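4.2 How the retelling changes the order of events

We said earlier that a crime story told years afterward rarely keeps the shape it had in the first week, and in this section we would like to take our time over what that means in practice, because it was the part of the project that surprised us most and the part our readers in Jodik asked us about again and again. The 52 articles in our collection all concern the same case, the warehouse fire on the edge of Jodik and the trial that followed it in Wosent. They come from the local daily, from the regional weekly, and from the true crime site Sindent, which took up the story long after the courthouse had gone quiet. We read them in the order they were published, and then we read them a second time in the order of the events they describe, and the two readings left us with quite different feelings about the case.

The early reports start with the fire. That sounds too obvious to mention, but it matters a good deal for what comes after. A person picking up the paper that July morning learned that a building had burned, that a night watchman had died, and that the police were asking for help. There was no suspect in the story because there was no suspect yet, and the reporters (to their credit, we think) did not go looking for one. Their sentences are short and rather flat, and they lean on the fire department and the coroner for nearly everything they say.

Figure 3. Table with an open white box and a bottle.
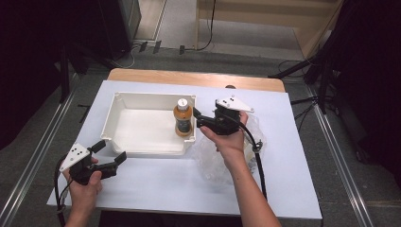 By the time of the trial the opening had moved. The daily now began most of its pieces in the courtroom, with what had been said that day, and the fire itself had slipped down into the fourth or fifth paragraph, where it was given in much the same words each time. We came to think of this as the "standing paragraph," and anyone who has followed a long trial in a small paper will know the kind of thing we mean. It is copied forward from one day to the next, losing a clause here and gaining an adjective there. In the Jodik case the watchman's age dropped out of it early on and never came back. His dog, which had been found alive in the yard, stayed in until the verdict.

The later retellings do something else again, and we want to be fair to them, for several are carefully made and at least one corrected an old mistake about the time of the emergency call. The longest of them, published by Sindent on 3 October 2019, opens with the convicted man as a boy. It gives us his bedroom, his school, a quarrel over a bicycle. The fire comes more than halfway through, and when it does come we already know who set it, so that everything before it reads as a kind of warning that somebody ought to have noticed. Writers in this field often call the technique "telling toward the crime," and we will use the phrase too, although we are aware that it makes a habit sound like a plan.

What does this do to a reader? We talked with 20 people who had lived in Jodik or Wosent at the time, and we asked each of them simply to tell us the story as they remembered it, before we showed them any of the articles. We had expected the older versions to win out, given that these were people who had smelled the smoke, so to speak, and who in many cases had known the watchman to say good morning to. But 12 of them began with the convicted man, and most of those went on to the bicycle quarrel, even though it had not appeared in any newspaper during the trial. When we asked where they had heard of it, they were usually sure that it was something "everybody knew back then." It may be, of course, that it really was talked about in town and never printed. We have no way of ruling that out, and we would ask the reader to keep it in mind.

We should also say a word about the watchman, who is the person most easily lost in all this. In the first week he is in every headline. During the trial he becomes "the victim," and in the later pieces he is sometimes little more than the reason for the charge.

Figure 4. Plastic bag printed with a yellow smiley face.

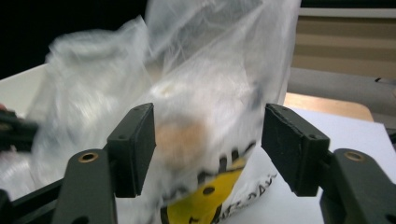
One of the people we interviewed in Wosent told us that she did not blame the websites for any of this, and that in her opinion the town had stopped talking about the watchman well before anyone outside took an interest. She had sat through two days of the trial herself. What she remembered was how much of the talk in the hallway was about the young man's face and whether he looked sorry, and she said she had gone home and could not recall anyone using the dead man's name. "You people are reading the papers," she said to us, "but you ought to have heard the bakery."

We have thought about that remark a great deal. It fits rather well with the argument in the Sproģis report on court reporting, where the newspaper is treated as one voice in a longer conversation that also takes in the church steps, the bus and the dinner table. Our own material is mostly print, and print is what we can quote with confidence, so the reader will find that we return to the articles in the section after this one. Still, we have tried to let the interviews interrupt us where they wanted to. Where a person's memory and the printed record disagree, we give both versions side by side and leave the wording of each as we found it, including the dates that do not match.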